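Sound Recording 1: Home and Small-Room Recording
Handout 4 – Recording vocals in an untreated room
Instructor: Loredana Bianchini
Revised 2026-08-05

Reading before class: chapter 6 of the course pack, plus the short interview with Leonardo Gentile on tracking the Hillero demos. Skip the part on tape machines.

1. What the room does

A microphone picks up the singer and it picks up the room. In a small bedroom the first reflections come back within a few milliseconds, too soon to hear as an echo. You hear them as a change in tone: a boxy or hollow sound, usually strongest between 200 and 549 Hz in the rooms we measured in April. EQ can reduce the buildup but it cannot take the reflections out. Fix as much as you can before you press record.

Two terms get mixed up every year. Absorption lowers the energy that comes back into the room. Isolation keeps sound from getting in or out. A heavy blanket gives you some of the first and almost none of the second.

2. Using what is already there

Soft, thick materials absorb high and middle frequencies. A mattress, a full closet, a couch and a thick rug all help. Thin curtains do very little below 1 kHz. Bare walls that face each other cause flutter, so clap once in the middle of the room and listen for a zip or ring.

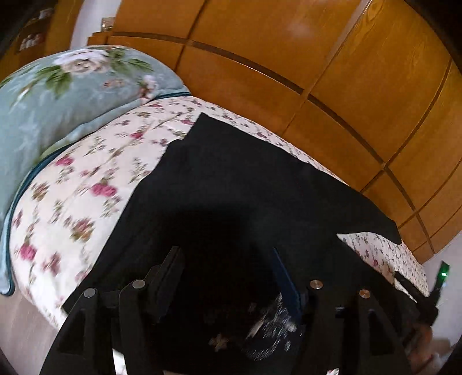
Fig. 4.1. Bedroom, view down onto the bed.

Start with the singer's back to the softest part of the room. A cardioid mic faces the singer, so it also faces whatever is behind the singer, and that is the surface that matters most. Students tend to put the blanket behind the mic. Try it both ways and compare the takes before you settle.

Stay out of corners – low frequencies pile up there. Stay out of the exact center as well. About a third of the way along the longer wall is a fair first guess.

3. Mic distance

Closer means more voice and less room. It also means more bass (proximity effect) and more plosives. For a quiet singer start at a hand's width with a pop filter. For a loud singer, double that. If you move back, turn up the preamp and check the noise floor again.

Gentile recorded the lead on "Komoveck" at two distances and kept the far one for the chorus only. Listen to the first chorus on headphones. The extra room is easy to hear on the held notes.

4. Levels

Record at 24 bits. Aim for peaks near -10 dBFS and do not worry if the quiet lines look small on screen. Ask for the loudest line of the song when you set gain, then leave a little more room than you think you need. Singers get louder once the track is playing.

Headphone bleed: closed-back phones, click turned down or muted in the last bars. If the singer wants one ear off, pan the mix to the covered ear and mute the other side.

5. Cleaning up

High-pass the vocal somewhere below the lowest sung note. 80 Hz is a common place to start and you can go higher for a high voice. If the track still sounds boxy, sweep a narrow boost between 300 and 899 Hz until the problem jumps out, then turn the boost into a cut of 3 or 4 dB. Listen with the band in. A vocal that sounds thin alone may sit fine in the mix.

Do not gate a vocal recorded in a live room. The room tone comes and goes with every phrase and draws attention to itself.

6. Assignment

Record one verse and one chorus of any song in two positions in the same room, same mic, same distance. Match the loudness of the two files. Turn in both as WAV, with a half page on what changed and which you would keep. Name files with your last name and A or B. No reverb, no EQ, no compression.

Listening for next time: Brilletti, "Rondonuwu" (the album version, not the radio edit). Write down every place where you think the vocal reverb changes. We will compare lists at the start of class and then move on to doubling and harmony parts, Handout 5.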